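Filed under: Shop Notes / Adhesives & Coatings

Hide glue open time, third round

Dec 21, 2021 | Milagros Lozano 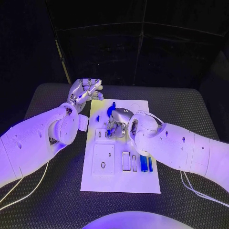
Picked up where the November batches left off. The question is still whether urea can be kept low enough that joint strength holds while giving us time to close a full carcass. Baltasar Palacios wants an answer before the Villanueva cabinets get reglued, and the last two rounds only showed that our brushing was inconsistent.

Stock glue: Kasell granules, one part to 1.8 water by weight, soaked overnight in the fridge, then held in the pot at 60 C. Urea added dry after the granules had fully melted. Batch A none, B 5%, C 10%, D 16% of dry glue weight. Strained all four through the same nylon mesh. D foamed when stirred and had to stand before use.

Test pieces are maple, long grain to long grain, faces planed the same morning. Both faces brushed. Clamped in the Biravley press, left overnight, then out of the clamps and onto the rack for 7 days before shearing.

Open time was judged by touch: a strip of glue brushed on scrap and tested with a fingertip until it stopped stringing. A gelled almost at once, as expected. B gave a little over two minutes, C a bit under five. D was still tacky when I quit checking. Room was cooler than I'd like. Demetrio had the loading door open for a delivery partway through batch B, so treat that one with suspicion.

Shear results: best single piece was in A, at 1710 psi by the press gauge, with wood failure over most of the face. B was close behind. C lower, mixed failure, part wood and part glue line. D was poor. Two of its pieces let go in the glue line at 600 psi or less, and the squeeze-out could still be dented with a thumbnail after the full week.

Gauge has not been checked against anything since Amparo rebuilt the seal. Compare within this round only.

Rejected one C piece for a visible gap at the end. Clamp had been set crooked, my fault.

Working conclusion is that 10% is the ceiling for anything structural. For the Villanueva carcasses I would go with B and warm the parts first, which should get back most of the time we lose by leaving the urea down. D might do for veneer, where slow gelling helps and shear hardly matters, but the slow cure bothers me.

To do:
- Repeat B with the door shut
- Warmed parts vs. cold, batch B only
- Ask Baltasar G. whether the Lalline granules are the same gram strength as the Kasell. Label on the tub is gone
- Throw out the leftover D, it will not keep
- New mesh for the strainer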